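件名: Re: [展示装飾ML] 布バナーのたるみ、どうしてますか

こんにちは、いつもは読むだけの者です。布バナーの話が出たのでうれしくなって出てきました。長くなります、すみません。

> 4月の展示で、吊り下げの布バナーを16枚使います。
> 前回は搬入の翌朝に見たら下の方が波打っていて、
> 主催の方にも「これ、こういうデザインですか」と
> 聞かれてしまいました。
> 下に棒を通すか、上下ともフレームにするかで迷っています。
> 予算はあまりありません。会場は天井が高めで、
> 空調の風がけっこう当たります。
> みなさんのところではどうされていますか。

うちも同じことを聞かれたことがあります! しかもそのときは「はい、そうです」と答えてしまって、あとで一人で脚立に登って直しました。

結論から言うと、予算がないなら下に棒を通すほうで十分いけると思います。ただ、棒の重さをけちらないこと。私は最初、軽いほうが運びやすいしと思って細いアルミのパイプにしたんですが、空調の風でふわふわ揺れて、そのたびに裾がよじれるんですよね。次の現場で中身の詰まった丸棒に替えたら、ぴたっと落ち着きました。幅2000ミリの布だと細い棒は真ん中がしなるので、太さもそれなりに要ります。

あと袋縫いの寸法です。棒の直径ぎりぎりで縫ってもらうと、通すときに布が引っぱられて、そのしわがずっと残ります。私は仕上がりで40ミリの袋にしてもらっています。棒に対してはだいぶゆるいんですけど、吊ってしまえば重さで下に落ちるので、正面からはほとんどわかりません。両端は縫い閉じないで、棒を布より少しだけ短く切っておくと、端の飛び出しもなくてきれいです。棒の切り口にはテープを巻いておいてください。一度、切りっぱなしのまま通して内側を引っかけ、納品前日に刷り直しになったことがあります(あの日のことはあまり思い出したくない)。

布の種類も書かれていませんでしたが、何をお使いですか? うちはLýという出力屋さんに頼むことが多くて、そこの薄手のポンジはきれいなんですが、折って運ぶと折り目が本当に取れません。紙管に巻いて運ぶだけでだいぶ違います。どうしても折り目がついたら、吊ってから裏側からスチーマーを当てます。表からやるとインクの濃いところにてかりが出ることがあったので、私は裏からだけにしています。端切れで試してからどうぞ。

上下フレーム式は、DanonusのものをClunportのロビー展示で使いました。仕上がりは文句なしです。四辺が張れるので波打ちようがない。ただ組み立てに人手が要るのと、箱がとにかく大きい! 搬入口からエレベーターまでが遠い会場だと、それだけで半日つぶれます。16枚全部をこれにするのはちょっと大変じゃないでしょうか。入口の目立つ2枚だけフレーム、残りは棒、という混ぜ方もありだと思います。
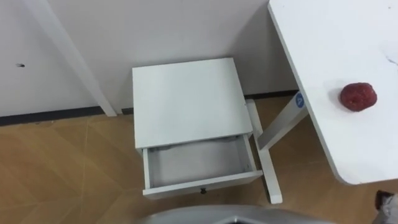 それから吊り元のほうも見ておいたほうがいいです。裾ばかり気にしてしまうんですが、上の棒が少し傾いているだけで、布に斜めのしわが走ります。うちは以前ひもで結んでいて、結び目がじわじわ伸びるので、夕方になると片側が下がっていました。いまはワイヤーと調整金具です。Werusの小さいやつを使っていて、指でつまむだけで高さが変えられるので、脚立の上でもそんなに怖くないです。11組買って、あとから足りなくなって買い足しました。最初から枚数の倍、用意しておけばよかったです(1枚につき左右で2つ使うんだから当たり前なんですけど……)。

揺れのほうは、下の棒の両端から床に細いテグスを落として留める手もあります。ただ、お客さんがバナーのすぐ横を通る会場だと足を引っかけそうで、私は壁際のときしかやりません。吹き出し口の向きを変えてもらえないか、会場に先に聞いてみるのもおすすめです。意外とあっさりやってくれるところもありました。

そうそう、たるみと関係ないですが、枚数が多いなら棒にも番号を振っておくと撤収が楽です。布だけに番号を書いて、棒はどれも同じだろうと思っていたら、切った長さが微妙に違っていて次のときに通らない、というのをやりました。

会場の天井の高さと、吊り元がバトンなのかレールなのかがわかれば、もう少し具体的に書けると思います。袋縫いの指示書はうちで使っているのがあるので、よければ個別にお送りしますね。

ではでは。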